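4.2 Sorting work after the arm

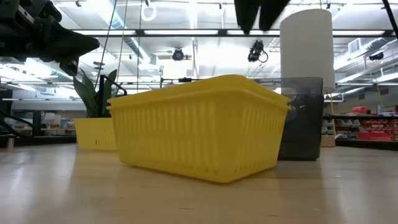

Figure 3. Tabletop workspace at Stirmont, with yellow slotted baskets, a grey bin and the gripper at upper left.

Management at Stirmont described the arm as taking over "the boring part" of basket sorting. Our interviews give that claim little support. Of the 21 staff we spoke to, 13 said their day had become more repetitive after October, mostly because the varied jobs between baskets had gone and the checking had stayed. Kinnear, a sorter on the early shift, put it this way: "I used to sort. Now I wait, and then I fix."

The site log lists 401 stoppages over the study period. The supplier's summary counts only those that needed a technician, and so leaves out every time a worker reached over, straightened a basket and pressed resume. Whether this labour belongs in a productivity figure is a fair question, but it was paid labour and somebody did it.

We are also wary of the word "upskilling". Three workers were offered training on the controller. Soler, the only one to finish it, remained on his old pay grade when we left the site.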